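Home & Play / Small Spaces
August 2024
By a contributing writer

The Tray on the Counter

In my house everything small ends up on a tray. I started in May, when I was tired of looking for toys under the sofa. I had read a short piece from Stilness, a studio which writes about living with few things, and I took one idea from it: choose one surface, and let the little things live there.

Mine is red plastic, with a raised rim. The rim matters more than the color. A round thing rolls, meets the edge and stays.
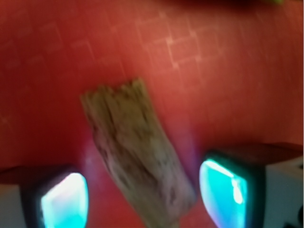

I also like to put something from outdoors among the toys. A piece of old wood has no battery and no correct way to use it. One day it is a bridge, the next day it is a bed for a plush animal. Children accept this very quickly - adults need more time.
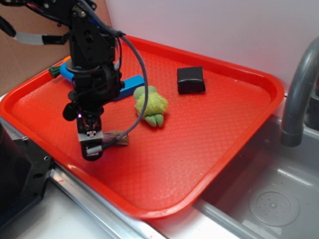 Does a tray need to stand near the sink?
It can stand anywhere flat, but I prefer the kitchen counter, where a wet cloth is always close.

For the choice of things I follow a simple habit. I take something soft, something hard, something rough, and I leave space between them. When the tray is too full, the hand does not know where to go.

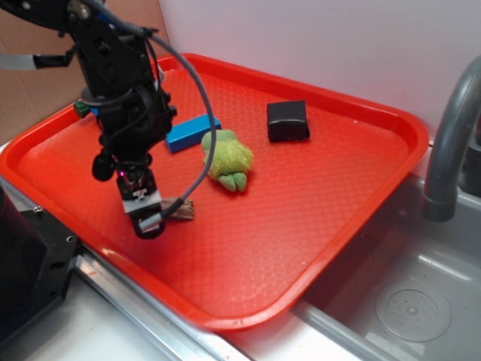

Soft green plush, a blue block and a rough brown piece share the red tray.

Every two weeks I change the objects. The old ones go in a cloth bag from Gebreyes, a shop near my street, and they come back later almost like new toys.
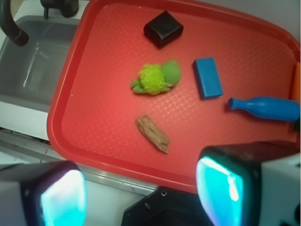

The washing is easy, only the pattern on the bottom keeps crumbs. I use a soft brush and warm water, then I let the tray dry on its side. The wood I never wash - I only shake it by the window.

More in Small Spaces
Fliltis: a toy library in 800 square feet
Sturari and the return of the wooden shelf
A kitchen for two cooks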